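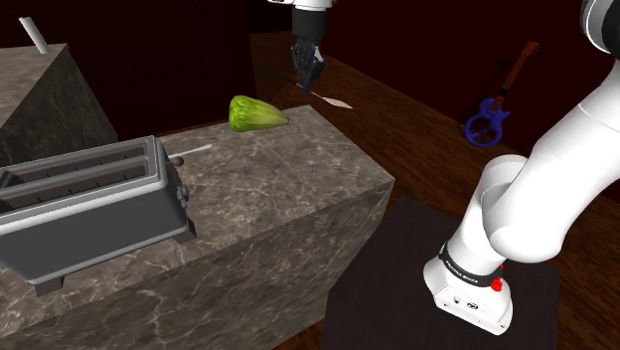

Plostholm Residents' Association: Minutes of the August Meeting

4 min read
Print | E-mail

Held Thursday in the Bronis Room. Geert Geerts in the chair. Eleven members came, with apologies from the Nyitrai Street end, which had a water outage and wanted to stay near its taps.

1. Minutes of the last meeting

Approved with one change. The June minutes said members "welcomed" the new parking plan. Several people who were in the room did not remember any welcoming. The line now reads "heard."

2. Leaf and brush pickup

The chair read out the offer from Folell to take over curbside brush pickup from the town crew. Folell wants $3,678 for the season, paid in two parts. The letter promises "faster, cleaner and smarter" service. A member asked faster than what. The letter does not say, and the chair had not asked.

Under the present setup we pay the town $2,000 and the truck comes every other week, or is supposed to. Two members on Bronis Lane said they were skipped in both May and June. One from the hill side said she has never been skipped and wondered if the Bronis Lane piles were out by seven in the morning. They were, she was told, at some length.

The chair said Folell's price covers bagged leaves as well as brush. It was pointed out that page two limits each house to six bags per visit, and that anyone with an oak goes through six bags before lunch. Extra bags are charged, but the price of an extra bag is left blank on our copy.

Agreed to ask Folell for the bag price, a list of other streets they serve, and what happens when they miss a week. No vote until there are answers in writing. The chair will write. He thinks the answers will be good. The meeting did not share this view as a whole.

3. Speed bumps on Nyitrai Street

The traffic count is back. It shows 1,323 cars over the test week, against 1,258 the last time it was done. The chair called this a clear rise. Others did not think 65 cars across a week was a clear anything, and one member noted that the second count was done while the bridge road was closed and everybody was being sent our way.

The count does not measure speed. This came as a surprise to those who had voted to ask for it in order to find out about speed. The town says a speed study is a separate form.

Moved that we fill in the separate form. Seconded. Carried, eight for, one against, two not voting. The vote against was on the grounds that we will then be told there is a third form.

4. The bench

The bench by the mailboxes has been "on order" since spring. The chair has a confirmation e-mail. Asked if it had a delivery date, he read it again and said it had an order number. He will call them. It was suggested that he get a name this time.

There was talk of putting a small plaque on the bench. Put off until there is a bench.

5. Fall yard sale

Last year's sale made less than the signs cost, a fact left out of the write-up in the newsletter. Those in favor of doing it again said it brings people together. Those against said it brings the same four boxes of books back to the same garage.

Settled on a smaller sale with last year's signs, with the date painted over. Tables go up at 8 a.m., not before. Anyone who wants a spot should tell the chair by the next meeting. Spots on the shady side go in the order people ask for them, and the chair was reminded that this includes him.

6. Other business

A member asked why the association web page still lists a phone number that rings at a dentist's office. The chair said he had reported it. Asked when, he said he would report it again.

The key to the Bronis Room sticks. Lift the door a little while turning.

A request for a dog waste station at the lower path was heard. Questions were raised as to who would empty it. No one offered. Carried over.

Meeting closed at 8:50 p.m. Next meeting same room, same hour, unless the room is double-booked again, in which case the chair's porch.

Print | E-mail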